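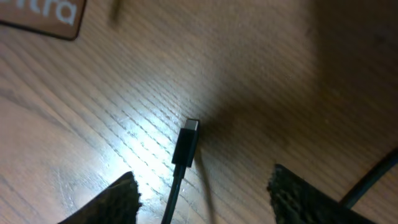 4.2 Filtering Wrist Views

The Plostari set holds 3000 wrist-camera clips of small items on wooden tabletops. We trained the Hekum grasp policy on all of them first, then on a filtered version. The filter scores each clip by how much of the table stays visible between the fingers. Clips below a fixed score are dropped before training, and the threshold was set on 200 clips held out for this purpose.

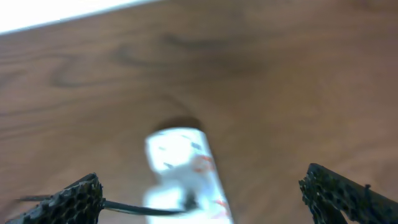
Motion blur was handled separately. We kept blurred clips if the object could still be located by the Cordeiro tracker, as removing them hurt results on thin items such as cords. Glare was left alone – an early attempt to mask bright patches also removed white objects.

Labels were checked by hand for 34 clips. In 14 of these the tracker lost the object when a finger came close to the lens, and the filter caught every one (Figure 3). 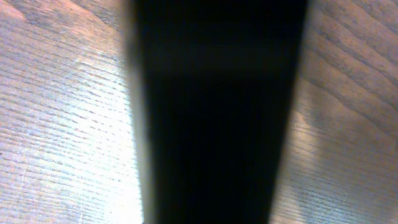

Figure 3. Wrist view with a gripper finger blocking the middle of the image. Wood grain is visible on both sides.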